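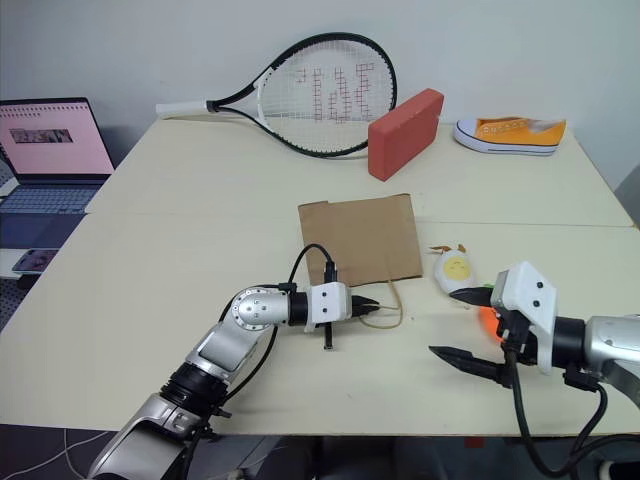 테니스 라켓은 집 안에서 자리를 정하기 어려운 물건이다

책은 책장에, 접시는 찬장에 들어간다. 테니스 라켓은 들어갈 곳이 마땅치 않다. 서랍에 넣기에는 길고 옷걸이에 걸기에는 애매하다. 신발장 옆에 세우면 며칠 못 가 미끄러져 쓰러진다. 결국 벽에 기대거나 장롱 위에 올리거나 자동차 트렁크에 넣어 둔다. 트렁크에 들어간 라켓은 다음 이사 때까지 나오지 않는 경우가 많다.

운동용품은 대체로 이런 식으로 집에 남는다. 한 시즌을 쓰고 멈춘 라켓, 한쪽만 눈에 띄는 운동화, 스트레칭을 하려고 산 폼 블록, 이것들을 담아 온 상자에서 뜯어낸 골판지 한 장. 값이 아주 비싸지도 않고 버릴 만큼 망가지지도 않았다. 그래서 정리 대상에서 늘 뒤로 밀린다.

중고 운동용품을 사고파는 매장 트로스포트(Trosport)의 접수대에는 지난 2월 한 달 동안 물건 467점이 들어왔다. 이 가운데 라켓이 190점이었다. 테니스, 배드민턴, 스쿼시를 합친 숫자다. 매장에서는 이 시기에 라켓이 몰리는 것을 해마다 겪는다고 한다. 새 학기를 앞두고 방을 비우는 집이 많고, 실내 코트 회원권이 끝나는 때이기도 하다. 반대로 여름에는 신발이 많이 들어온다.

이번 기사는 그 접수대에서 들은 이야기와, 기자가 직접 집에서 하루를 들여 운동용품을 꺼내 놓고 분류한 과정을 묶은 것이다.

테이블부터 비운다

정리는 바닥에서 시작하지 않는 편이 좋다. 허리를 굽힌 채로 한 시간을 넘기면 판단이 거칠어진다. 식탁이나 작업대처럼 서서 볼 수 있는 높이의 상판이 필요하고, 넓을수록 편하다. 테이블 두 개를 붙여 쓰는 방법도 있다. 뒤쪽은 판단이 끝난 물건, 앞쪽은 지금 보고 있는 물건으로 나누면 손이 덜 꼬인다. 두 상판의 높이가 다르면 긴 물건을 걸쳐 놓았을 때 흔들리므로 미리 맞춰 둔다.

색이 밝은 상판에서는 흠집과 가루가 잘 보인다. 오래된 신발 밑창에서 떨어지는 부스러기나 낡은 그립에서 묻어나는 끈적한 찌꺼기는 어두운 테이블 위에서는 모르고 지나치기 쉽다. 집에 어두운 색 식탁밖에 없다면 흰 종이나 헌 시트를 깔면 된다.

앞쪽 상판에는 골판지를 한 장 깐다. 상자를 펼쳐 한 면을 잘라 낸 것이면 충분하다. 반듯하게 자르지 않아도 되고 가장자리가 조금 뜯겨 있어도 쓰는 데 지장이 없다. 신발 밑창을 솔질하거나 라켓 그립을 벗길 때 이 위에서 하고, 끝나면 들어서 쓰레기통에 털면 된다. 기자는 처음에 신문지를 썼는데 물걸레가 닿자 바로 찢어졌다. 골판지로 바꾼 뒤에는 하루 종일 한 장으로 버텼다.

꺼내는 순서는 정하지 않아도 된다. 다만 한 번에 다 꺼내는 것은 권하지 않는다. 운동용품은 모양이 제각각이라 쌓이지 않고, 쌓이지 않는 물건은 금세 테이블을 넘친다. 기자는 수납장 한 칸 분량씩 꺼냈다. 한 칸이 끝나기 전에는 다음 칸을 열지 않았다.

라켓을 볼 때 확인할 것

라켓은 프레임, 스트링, 그립을 따로 본다.

프레임은 헤드 윗부분과 옆면을 손가락으로 훑는다. 코트 바닥에 긁힌 자국은 사용에 문제가 되지 않는 경우가 대부분이다. 도장이 벗겨진 정도와 금이 간 것은 다르다. 구분이 어려우면 헤드를 가볍게 손바닥으로 두드려 본다. 금이 간 프레임은 둔하고 갈라진 소리가 나는 일이 있다. 광택이 있는 검은색 프레임은 형광등 바로 아래보다 창가에서 비스듬히 기울여 보는 편이 가는 선을 찾기 쉽다.

스트링은 오래되면 장력이 떨어진다. 끊어지지 않았다고 해서 그대로 쓸 수 있는 것은 아니다. 몇 년 동안 방치한 라켓이라면 줄을 새로 매는 비용을 생각해야 한다. 트로스포트에서는 매입할 때 스트링 상태를 값에 거의 반영하지 않는다. 어차피 새로 매서 내놓기 때문이다.

스트링 면에 로고가 칠해진 라켓이 있다. 스텐실을 대고 전용 잉크를 바른 것으로, 제조사나 동호회 표시를 넣을 때 쓴다. 흰 줄에 빨간 잉크가 가장 흔하다. 이 표시가 있다고 해서 특별한 라켓인 것은 아니며, 줄을 갈면 없어진다. 다시 넣고 싶으면 줄을 매는 곳에 요청하면 된다. 공을 많이 친 라켓은 가운데부터 잉크가 흐려지므로 사용량을 짐작하는 단서로 삼기도 한다.

그립은 만져 보면 안다. 손에 묻어나면 갈아야 한다. 흰색 그립은 때가 빨리 타지만 그만큼 교체 시기를 알아보기 쉽다. 검은색 그립은 겉보기에 멀쩡해도 냄새를 맡아 보는 것이 좋다. 겉에 감은 오버그립만 벗겨 내면 안쪽은 깨끗한 경우도 있다.

보관은 눕히거나 거는 쪽이 무난하다. 벽에 기대 둘 때는 손잡이 끝으로 세우는 것보다 옆으로 길게 뉘어 벽에 붙이면 잘 넘어지지 않는다. 이때 깊이가 얕은 선반도 쓸 수 있다. 헤드 옆에 벽돌 모양의 단단한 물건을 하나 받쳐 두면 미끄러지는 것도 막는다.

커버는 있으면 쓰고 없으면 일부러 살 필요는 없다. 한여름 차 안에 두는 것만 피하면 된다. 트렁크 온도가 오르면 줄이 먼저 늘어지고 그립 접착제도 녹는다.

폼 블록은 쓰임을 바꾼다

폼 블록은 묘한 물건이다. 요가를 하려고 사는 사람이 많고, 요가를 그만둔 뒤에도 버리지 않는 사람이 많다. 가볍고 반듯해서 어디에나 끼워 둘 수 있다. 기자의 집에서도 책장 끝, 세탁기 옆, 침대 밑에서 하나씩 나왔다.

상태를 보는 방법은 간단하다. 모서리를 엄지로 눌렀다가 뗀다. 바로 돌아오면 쓸 수 있다. 눌린 자국이 남아 있으면 몸무게를 싣는 용도로는 쓰지 않는다. 표면은 무광에 잔 요철이 있는 것이 보통인데, 이 요철 사이에 먼지가 끼면 색이 탁해진다. 주방 세제를 푼 물로 닦고 그늘에서 말리면 대부분 돌아온다. 붉은색이나 주황색 계열은 햇볕에 오래 두면 한 면만 바래므로 창가에 둘 때 가끔 돌려 준다.

운동에 쓰지 않게 된 블록은 정리할 때 받침으로 쓸 만하다. 긴 면으로 세우면 책 버팀대처럼 물건의 옆을 받치고, 눕히면 신발을 올려 말리는 받침이 된다. 미술실에서 쓰던 것과 비슷한 방식으로 촬영용 받침으로도 쓴다. 중고로 내놓을 물건의 사진을 찍을 때 뒤에 하나 대면 각도가 잡힌다.

중고 매장에서는 폼 블록을 잘 받지 않는다. 트로스포트도 낱개로는 매입하지 않고 매트와 함께 가져올 때만 받는다. 새 제품의 값이 낮아서 닦고 진열하는 품이 더 든다. 지역 체육관이나 어린이집에 물어보면 가져가는 곳이 있다.

한쪽만 남은 운동화

정리하다 보면 신발은 꼭 한쪽이 먼저 나온다. 다른 한쪽은 대개 같은 집 안에 있다. 그래서 한쪽만 나왔을 때 바로 버리는 것은 좋지 않다. 테이블 뒤쪽에 자리를 하나 정해 눕혀 두고 정리가 끝날 때까지 기다린다. 기자의 경우 오전에 나온 캔버스화의 짝이 오후 늦게 여행 가방 안에서 나왔다.

캔버스화는 세 군데를 본다. 먼저 앞코다. 흰색 테두리가 천에서 떨어져 벌어지기 시작하면 접착제로 붙여도 오래가지 않는다. 다음은 옆면의 끈 구멍이다. 구멍 둘레에 천이 울거나 올이 풀렸는지 본다. 인쇄된 글자가 있는 제품은 글자가 벗겨진 정도로 얼마나 신었는지 가늠할 수 있다. 마지막은 밑창이다. 두꺼운 흰 고무 밑창은 옆면의 때보다 바닥의 마모를 먼저 봐야 한다. 뒤축 바깥쪽이 심하게 닳은 신발은 남에게 넘기기 어렵다.

노란색이나 주황색 천은 세탁 방법을 조심해야 한다. 뜨거운 물에 담그면 물이 빠지고, 빠진 물이 흰 고무와 끈에 밴다. 미지근한 물에 중성 세제를 풀어 솔로 문지르고, 끈은 따로 빤다. 고무 부분은 지우개나 멜라민 스펀지로 닦는다. 말릴 때는 흰 휴지로 겉을 감싼다. 누런 얼룩이 신발 대신 휴지로 올라온다.

세탁한 신발은 옆으로 눕혀 두면 안쪽까지 마르지 않는다. 발꿈치 쪽을 아래로 비스듬히 세우고 속에 종이를 채운다. 종이는 두 시간쯤 뒤에 한 번 간다. 눕혀 두는 것은 바싹 마른 뒤의 일이다.

끝까지 짝을 찾지 못한 신발은 어떻게 할까. 의류 수거함에는 한 켤레를 묶어서 넣는 것이 원칙이고 한 짝은 일반 쓰레기가 된다. 신발 수선집 르 고프(Le Goff)는 밑창과 끈 구멍 부속을 쓰려고 한쪽짜리 신발도 받는다. 값을 쳐주지는 않는다. 수선집 작업대 아래에는 이렇게 모인 신발이 색깔별로 상자에 담겨 있다.

화면을 옆에 두고 일하기

정리할 물건의 값을 알아보려면 화면이 필요하다. 노트북을 작업용 테이블 위에 올리는 사람이 많은데, 옆의 다른 선반이나 보조 탁자에 두는 편이 낫다. 먼지와 물기가 튀고, 긴 라켓을 돌리다가 화면을 건드리기도 한다. 휴대전화도 마찬가지다. 손이 닿되 작업면에서는 벗어난 자리가 좋다.

시세를 찾는 요령은 팔려고 올린 값보다 거래가 끝난 값을 보는 것이다. 올린 값은 파는 사람의 기대를 보여 줄 뿐이다. 중고 거래 사이트 나릴소프(Narilthorpe)에서는 판매 완료된 글만 따로 모아 볼 수 있다. 기자가 같은 모델의 라켓을 찾아보니 올라온 값과 팔린 값의 차이가 컸다. 값을 내리지 않은 글은 몇 달째 그대로였다.

검색은 한 물건에 5분을 넘기지 않는 것이 좋다. 기자는 이 규칙을 지키지 못했다. 라켓 한 자루의 출시 시기를 알아보다가 옛날 광고 영상을 보았고, 그사이 점심시간이 지났다. 물건을 다 분류한 뒤에 검색할 것만 모아 한꺼번에 하는 방법이 더 빠르다. 포스트잇에 모델명만 적어 붙여 두면 된다.

사진은 낮에 찍는다. 밝은 벽 앞에 물건을 놓고 플래시를 끈다. 라켓은 헤드 전체가 나오는 사진, 손잡이 끝의 사이즈 표시, 긁힌 부분을 각각 찍는다. 신발은 바닥 사진이 빠지면 반드시 질문이 온다. 흠집을 먼저 보여 준 글은 거래 뒤에 말이 나오는 일이 적다고 매장에서도 이야기했다.

골판지 한 장의 쓸모

작업대에 깔았던 골판지는 포장할 때 다시 쓴다. 라켓을 택배로 보낼 때 가장 많이 상하는 곳이 헤드 윗부분이다. 골판지를 길게 잘라 반으로 접고 프레임 위에 모자처럼 씌운 뒤 테이프로 두른다. 줄이 있는 면에는 양쪽에 한 장씩 댄다. 골이 진 방향이 라켓 길이와 나란하면 잘 꺾이지 않는다.

택배 회사 비크포트(Vikport)의 파손 접수에는 지난해 운동용품이 1002건 올라왔다. 라켓과 골프채처럼 길고 한쪽이 무거운 물건이 많았다. 접수 담당 부서는 상자 크기를 원인으로 꼽는다. 상자가 크면 안에서 물건이 움직이고, 모서리에 반복해서 부딪친다. 남는 공간은 구긴 종이로 채운다. 폼 블록이 남아 있으면 손잡이 쪽 빈자리에 하나 넣어도 된다. 받는 사람에게 덤이라고 적어 주면 된다.

신발은 상자가 없어도 보낼 수 있다. 밑창끼리 맞대지 말고 앞코와 뒤축이 엇갈리게 눕힌 다음 사이에 골판지를 끼운다. 흰 고무에 색이 옮는 것을 막는다.

테두리가 찢어졌거나 테이프가 붙은 골판지는 재활용으로 내놓을 때 테이프를 떼야 한다. 물에 젖은 것은 말려서 내놓고, 기름이나 접착제가 밴 것은 종이류에 섞지 않는다.

남길 것의 수를 먼저 정한다

기자는 이날 운동용품을 15점만 남기기로 하고 시작했다. 근거가 있는 숫자는 아니고 현관 수납장 두 칸에 들어가는 양이다. 처음에는 물건마다 쓸 것인지 물었는데, 그렇게 물으면 답이 늘 쓸 것 같다는 쪽으로 갔다. 수를 정한 뒤에는 무엇이 더 필요한지를 비교하게 되어 속도가 붙었다.

남은 것은 라켓 한 자루, 공 한 통, 매트와 폼 블록, 운동화 두 켤레, 모자, 아령 한 쌍, 줄넘기와 몇 가지 보호대다. 오래 쓴 라켓 두 자루는 트로스포트에 맡겼고 그중 하나는 프레임에 금이 있어 되돌아왔다. 이 라켓은 줄을 잘라 내고 대형 폐기물 기준을 확인한 뒤 내놓았다. 줄은 반드시 가운데부터 가로와 세로를 번갈아 자른다. 한쪽만 먼저 자르면 프레임이 한꺼번에 비틀린다.

캔버스화는 빨아서 신기로 했다. 폼 블록 하나는 지금 수납장 안에서 라켓을 받치고 있다.

트로스포트 접수대는 목요일에 가장 한산하다. 라켓은 커버를 벗겨서, 신발은 끈을 묶어서 가져가면 접수가 빠르다.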